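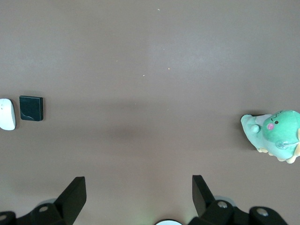
When Robots Come to Work

Have you ever sent something back? Maybe a pair of shoes that pinched, or a birthday present you already had. You put it in a box, a grown-up stuck on a label, and off it went. Where did it go?

Quite possibly to a place like Lornholm. Lornholm is a returns center, a big building where things people have sent back get opened, checked and sorted. On any morning the boxes might hold a computer mouse, a green plush toy, a pair of mittens, a teapot and somebody's very large hat. They come in all mixed up together, and each one has to find its way to the right shelf.

For years, all of that was done by hand. Now robots do part of it, and people do the rest. How does that work? And what happens to the people? Let's go and find out!

A hard job that looks easy

Try this at home. Put a soft toy on the table, then pick it up with your eyes closed. Easy! Your fingers feel where the toy is, they squash it a little, and up it comes.

Now try picking it up with two rulers, one in each hand. Much harder, right? You have to think about where to squeeze and how firmly. Squeeze near the end and the toy flops over. Squeeze too lightly and it slides out.

A robot with a two-fingered gripper has the ruler problem all day long. Its fingers can open and close, and its arm can move and turn, but it doesn't know what a plush toy is unless it has been taught. A computer mouse is hard, smooth and rounded. A plush is squashy and can lie on its back, its side or its nose. A small flat black square is tricky in a different way — there's hardly anything to grab, and the fingers have to come down very close to the table.

People switch between those three without thinking. For a robot, they are three different puzzles.

Eyes near the hand

Your eyes are in your head, which is a fine place for them. But imagine you also had an eye on your wrist! You'd see your own fingertips and whatever they were reaching for, really close up, even if your head was in the way.

Plenty of robots have exactly that. A small camera rides along near the gripper, so when the arm moves, the view moves too. When the arm goes left, something at the right side of the table can slip out of view, and the robot has to come back to see it again.

The pictures from the camera go to a computer, and the computer looks for shapes, edges and colors. A bright green toy on a brownish table stands out nicely. A dark thing in a dark shadow is more of a challenge. That's why the people who set up sorting tables care so much about lamps. A shiny spot on the tabletop or a long shadow can confuse a robot that hasn't had much practice.

Practice, practice, practice

How does a robot learn to pick things up? One good way is by copying. A person steers the arm by hand or with a controller and picks up a toy. The computer saves what the camera saw and how the arm moved. Then the person does it again with the toy turned around. And again, with the toy closer to the edge. And again!

At Lornholm the sorting robots are called Wavus and Matar. (The people who work there got to choose the names, and there was a vote. Ruker came third, so it went to the floor-sweeping machine.)

Before Wavus sorted a single real box, it had 2,104 practice pick-ups. That sounds like a lot, and it is. But think of how often you dropped your spoon when you were a baby. You've been practicing with your hands your whole life.

Danica Oravec did many of those practice pick-ups with Wavus. She had worked at the sorting tables for years, so she already knew all the tricks.

"I know that a teddy should be lifted by the tummy," she says. "If you take it by the ear, it swings and knocks everything over. I'd never said that out loud before. Then I had to teach it to a robot, and I found out how much my hands knew!"

What changed for the people

This is the part grown-ups talk about most, so let's look at it carefully.

Before the robots came, a sorter at Lornholm stood at a table and moved things from one bin to another, all shift long. Reach, lift, turn, drop. It made shoulders sore. It could also get pretty boring by the middle of the afternoon.

Now Wavus and Matar do a lot of that reaching and lifting. The people check the things that need a closer look. Is the zipper broken? Does the toy still have its tag? Is there a note in the box that says the sleeves were too short? A robot can put a coat in the coat bin, but somebody has to decide whether the coat can be sold again, mended or given away.

There are brand-new jobs too. Danica is now a robot trainer. When a new kind of object turns up, she shows the robots how to handle it. Other people look after the machines: they clean the camera lenses, tighten screws and swap gripper fingers when the old ones wear down.

Vlastimil Hrnčiar works the early shift, which starts at six in the morning. He wasn't sure about the robots at first.

"I thought, well, that's my job gone," he says. "I didn't sleep much that week."

He kept his job, but it changed a lot. He had to take a course and learn to use a screen that shows what each robot is trying to do. He says the course was hard and that he asked more questions than anyone else in the room. He also misses something. Four people used to stand at one long table, and they could chat while they worked. Now the tables are farther apart, so the crew has moved the chatting to a longer coffee break.

Does it always go so well? No. In some workplaces, robots have meant that fewer people are needed, and workers have had to look for something new. That can be really tough on a family. So when a company wants to bring in robots, there are big questions to ask. Who will be taught the new jobs? Will the work be safer? Did anybody ask the people who do the work now? At Lornholm the sorters asked for all the training to happen during paid hours, and they got it.

Who is better at what?

Robots are great at doing the same thing over and over. Wavus doesn't get sore shoulders, and it doesn't mind lifting its 70th shoebox before breakfast.

People are great at surprises. One day in March, a box came in with a music box inside it, and the music box started playing. Matar had no idea what to do about that, and it didn't need to. Vlastimil opened the lid, found the little switch and turned it off. Then he turned it back on, and the whole crew listened to the end of the tune.

People are also good at noticing when something just seems odd. A bag that's heavier than it should be, say, or a child's drawing that slipped into a return by mistake. Danica has mailed 2 of those drawings back home.

And who decides when the robots should stop? People do. Every sorting station at Lornholm has a big stop button, and everyone on the floor is allowed to press it. You don't need to ask first. If a sleeve gets too close or a box tips over, press!

Try it yourself: be the robot

You need a friend, a table, two wooden spoons and 3 small things to pick up. Choose one soft thing, one smooth thing and one flat thing.

One of you is the robot. The robot holds a spoon in each hand and closes both eyes. The other one is the trainer and may only use these words: left, right, forward, back, up, down, open, close.

Can the trainer help the robot pick up all the things and drop them in a bowl? Swap places and try again. Then turn the objects around and see whether the same instructions still work.

Which object was the hardest? Was it the one you expected? And what did you have to explain that your hands normally do all by themselves?

Words to know

Automation: using machines to do a job, or part of a job, that people used to do by hand.

Gripper: the part of a robot that grabs things. Some have two fingers, some have more, and some use suction.

Returns center: a place where things that were bought and sent back are checked and sorted.

Robot trainer: a person who teaches a robot new tasks, often by showing it what to do.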